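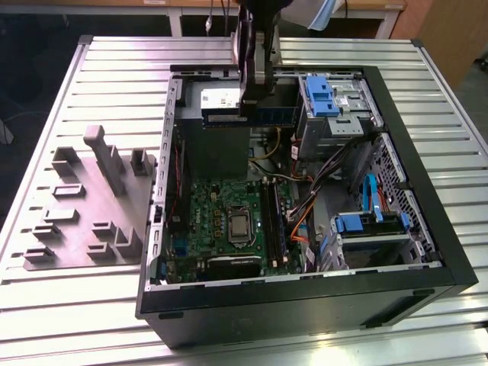 Concrete bar top for a small club, seal or leave raw?

trudine_h
We're refitting the bar at Damon and want a cast concrete counter, 3 meters long. The contractor quoted 449 per meter with sealer. The owner, Sarla Upadhyay, wants it raw. Opening is in June.

mathur_s
Seal it. Lemon juice marks raw concrete the first night.

Wada C.
I disagree. Ours was waxed only and the stains blended in after a few months. I like it better now.

mathur_s
Fine for a gallery. A club counter gets wiped 100 times a night and wax won't last.

trudine_h
Would a matte sealer look like plastic?

Wada C.
Some do. Ask for 2 sample tiles and spill wine on both.

trudine_h
Asked him today. Tiles are coming with the next delivery.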